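4.2 What people do with the sleeves

I went into this part of the study thinking sleeves would be boring. I had my money on collars! But when Dineo Oosthuizen and I sat down with the folding diaries in May, the sleeves kept coming up, page after page, and people had strong feelings about them. We had 52 households in the Rurkby group and 266 diary entries that mentioned a polo shirt by name, and in nearly 98 of those the writer stopped to say something about where the sleeve should go.

Most of our folders start the same way, with the shirt spread out flat on a table or a bed. After that they split into two camps. Some lay the shirt face-down and bring both sides to the back, the way shops do it. The others keep it face-up, with the buttons and collar in plain view (see Figure 3), and turn the sleeves in first – one lady told us she likes to "keep an eye on the front" while she works. I fold face-up myself, so I tried hard not to lead anybody on this question.

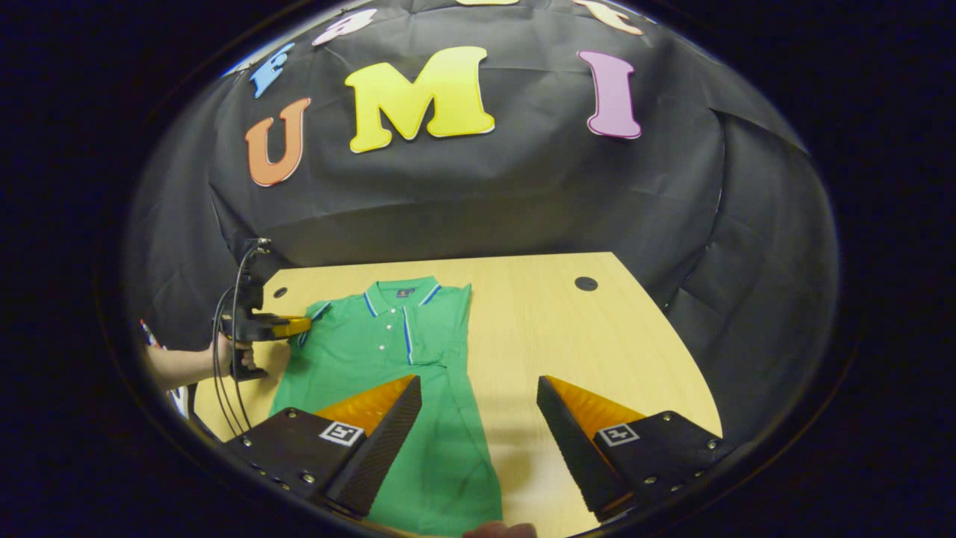 Figure 3. Polo shirt laid face-up on a light wooden tabletop, left sleeve slightly folded.

Striped cuffs make a difference too, or so our diary writers say. A contrasting band gives you an edge to line up with the side of the body, and a crooked fold shows right away. With plain sleeves people told us they just eyeball it. The placket does a similar job down the middle, and several writers used the row of buttons as their center line without ever calling it that.

Reshma Maluleke, who coded the second half of the diaries, thinks we should treat the sleeve turn as its own step instead of lumping it in with the side folds. I went back and forth on this, but her version is the one we use in Section 5.

Related items
Drawer or shelf? Storage habits in the Sibiya households
The Bumeo laundry diaries: a first look
Sultano revisited: pairing socks at home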